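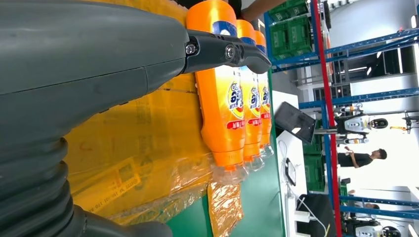 3.2 Storage position and weight loss

Water loss from filled plastic bottles takes place along two paths: through the wall, and through the gap between the closure and the neck finish. The first depends on wall thickness, resin and temperature, and can be predicted from sheet data with fair accuracy. The second depends on closing torque, the condition of the sealing surface and whether liquid or vapor is in contact with it. Most published storage trials keep bottles upright, so that only vapor reaches the seal. Warehouse practice is less uniform. At the Zidholm depot, where the field part of this work was carried out, mixed cartons are often stacked in whatever direction fits the pallet, and a share of the stock spends the whole holding period on its side.

Two positions were therefore compared. In the upright position, bottles stood on their bases on open wire shelving. In the side-lying position, they were laid parallel in a tight row with all caps pointing the same way (Figure 2). Contact between neighbors reduces the wall area exposed to moving air, and this was corrected for by weighing the end bottles of each row separately from the inner ones. The correction was small at the lower temperature and could not be ignored at the higher one.

Figure 2. Orange plastic bottles in the side-lying position.

Bottles were filled with 500 g of deionized water, capped on the Mustonen bench capper and left overnight before the first weighing. Filled bottles showing visible drops at the closure at that point were set aside and are not part of the results below. The remaining bottles were weighed once a week over 6 months, starting in January. Relative humidity in the storage room was held with a salt solution and logged without a break, apart from one power failure that affected both positions equally.

Weight loss in the upright group was close to linear over the full period. In the side-lying group, loss was faster during the first 5 weeks and then settled to a rate that could not be told apart from the upright rate. We attribute the early excess to liquid trapped in the thread during capping, which drains toward the outer edge of the skirt when the bottle is laid down and dries from there. A slow leak past the seal would have given a lasting difference in slope, and none was found.

The Tilis closures behaved differently from the rest. Their liner is thinner, and after storage on the side several liners carried a pressed ring that was off center relative to the neck. The ring did not match any change in weight loss, but it may matter for products with a longer holding time. The same marks were seen on stock returned from the Tumen route, for which no torque records are available.

Removal torque was measured at the end of the trial and is treated in Section 3.3, together with the effect of stack load up to 600 N.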